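Griffversuche aus der Kiste sauber aufsetzen – so bleiben Ergebnisse vergleichbar

Endlich greift der Arm ins Volle! Bevor ihr bei Lusuvora die erste Serie startet, lohnt sich eine Viertelstunde für die Grundregeln.

1. Kiste fixieren. Eine Zwinge am Rand reicht meistens, aber bitte außerhalb der Anfahrbahn. Danach die Lage neu einmessen.
2. Kabel mit Reserve verlegen und das Handgelenk einmal langsam durch alle Endlagen fahren.
3. Objekte mischen: harte, weiche, runde, kantige. Gerade weiche Teile zeigen wunderbar, was eure Griffplanung kann.

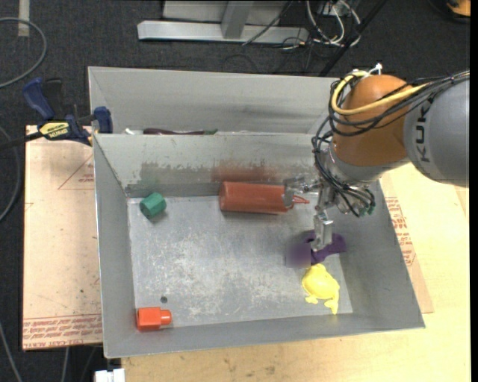
Griff in die Metallkiste: Zylinder, Blöcke und ein gelbes Spielzeug in Froschform am Boden.

4. Nach 21 Griffen neu mischen, immer nach demselben Schema.
5. Fehlgriffe mitschreiben, auch die peinlichen – die Serie »Kos« hat 472 Einträge, und aus den Fehlern haben wir am meisten gelernt.

Niemand fasst in die Kiste, solange die Antriebe frei sind. Erst Halt, dann Hand!

Diese Website verwendet Cookies. Mehr erfahren | Akzeptieren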